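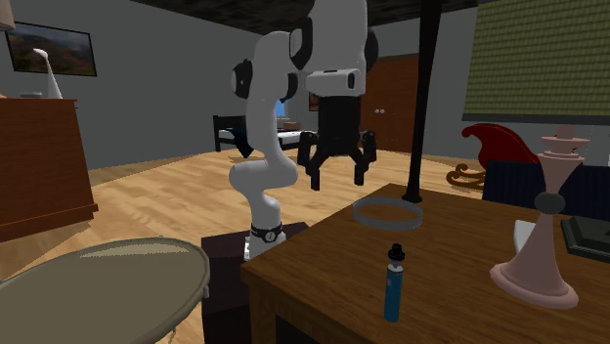
Interim progress report: Household Manipulation Examples
Submitted to the program office by Jiahui Guo, project lead
Reporting date: 1 January 2020

1. Purpose of the work

The project is building a set of demonstrations from which a learning system can acquire simple tabletop skills in the home. The grant covers collection in simulation, review of the recorded episodes, and delivery of the accepted set with documentation. Training of the final policy is outside the present award and is mentioned below only where it affects collection.

2. Collection to date

The agreed target for the full award is 3,000 accepted episodes. As of this report, 1,490 have passed review. Each episode contains the arm's joint positions, the gripper command, the rendered views and a short written instruction.

All episodes in this period were gathered in furnished bedroom layouts. A single arm with a two-finger gripper is mounted on a fixed pedestal beside a table, and the task objects are small items placed among ordinary furnishings such as a table lamp. Slim upright objects and thin, low ones were given priority, as the review panel requested in July. Upright items are easily knocked over on approach, and a low ring offers the fingers very little to close on. Operators now begin every episode with the gripper open and pointing down above the work area, so that the starting posture is consistent across the set.

Layouts are produced by Taro, our scene generator, and episodes are recorded and stored through Rastar. Both were stable throughout the period. One update to Taro changed the friction values on tabletops, and 73 episodes recorded before the change was noticed have been withdrawn. They are kept separately and don't count toward the figure given above.

3. Review and quality

Review is led by Dineo Hendricks. An episode is accepted when the instruction matches the action, the object is released in a stable position, and the arm doesn't pass through any furniture. The third condition accounts for most rejections. Large lamps and tall stands near the table leave a narrow path for the wrist, and operators working from one view tend to misjudge it. A second view was added to the operator display, and rejections for this cause have fallen – though they remain higher than we would like in the most crowded layouts.

Written instructions were also revised. Earlier wording allowed several names for the same object without any record of which was intended. The current form stores the operator's wording together with a fixed object name.

4. Matters for the program office

The number of distinct layouts stands at 104. We ask for approval to move part of the rendering budget to layout design, with no change in the total award. More episodes in the existing rooms would add less to the set than new rooms would.

The storage agreement with Sulton ends before the final delivery, and an extension has been requested. A decision is needed before the next reporting period.

5. Next period

Collection will continue in bedrooms and will then move to kitchens, where the first layouts are in preparation. A trial policy, Fang, will be trained on the accepted bedroom episodes to check that the file format and action labels are usable. Its results will be reported separately. The revised operator manual and the list of withdrawn episodes are attached as Annexes A and B.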